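Kitchen Skills Room: Second Progress Report to the Bidard Fund

Prepared by Senga Cowie, Program Coordinator, Arnier Community Learning Centre

Period covered: November to March

1. Purpose of the grant

The Bidard Fund supports the fitting out of a small-appliance teaching area at the Arnier centre. The area serves adults who are setting up a household for the first time, or returning to one after a long absence, and who want practice with benchtop cooking before they buy equipment of their own. This report covers the second stage of the grant, in which the oven station was set up and the first handling sessions were written and trialled.

2. Room and furnishings

The room has been in regular use since November. The original proposal allowed for fixed benches along one wall. After discussion with the Fund we kept to ordinary tables, and the money set aside for joinery was moved to equipment and session materials. A rolling whiteboard serves the room and can be turned towards whichever table is in use. Tables are dressed with cloths and artificial greenery so that the setting is closer to a home than to a classroom, a point that participants raised during the first stage. 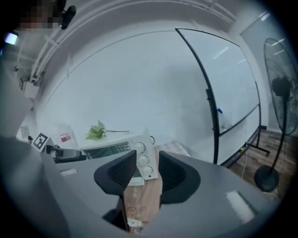 The Cukov building remains our only site with enough storage to leave a station standing between sessions. The lease has been renewed on the same terms, and the centre continues to meet the cost of power and cleaning from its own budget.

3. The oven station

The station is built on a toaster oven. Participants told us in the first stage that this was the appliance they were most likely to own, and the one whose controls they found least clear. The session plan was written by Waraporn Suksawat and has four parts: reading the dials, removing and replacing the wire rack, placing the baking tray, and clearing and wiping down the table afterwards. All four are taught with the oven unplugged. Cooking with heat is reserved for the third stage.

Removing the rack has needed more time than we planned. The written instructions covered it in a single line, and they have been redrafted with the rack and the tray treated as separate steps. A note has also been added asking participants to set the rack down flat on the cloth, clear of the table edge, before they handle anything else.

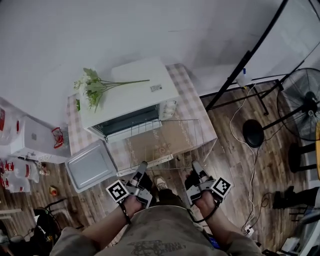
4. Attendance

The centre recorded 249 attendances over the period, across 20 sessions. Eight participants completed all four parts of the plan. Completion is lower than we would like. Evening sessions were well attended at the start of the period and fell away in January, and we have since moved two of them to the late morning.

5. Expenditure

Spending on equipment is within the approved amount. Session materials are slightly over — the redrafted instructions had to be printed a second time — and the difference has been met from the joinery savings. No change to the total grant is requested. A full statement will follow with the annual accounts.

6. Next stage

Work from April will centre on the heated sessions. The safety checklist is in draft and will be sent to the Fund for comment before it is used. We also propose to offer the unheated session at the Thepsuriya hall, subject to a suitable table and a lockable cupboard being available there.

We would welcome a visit from the Fund's program officer during the next period. Late mornings are the most suitable time, and Ms Suksawat can arrange access to the room.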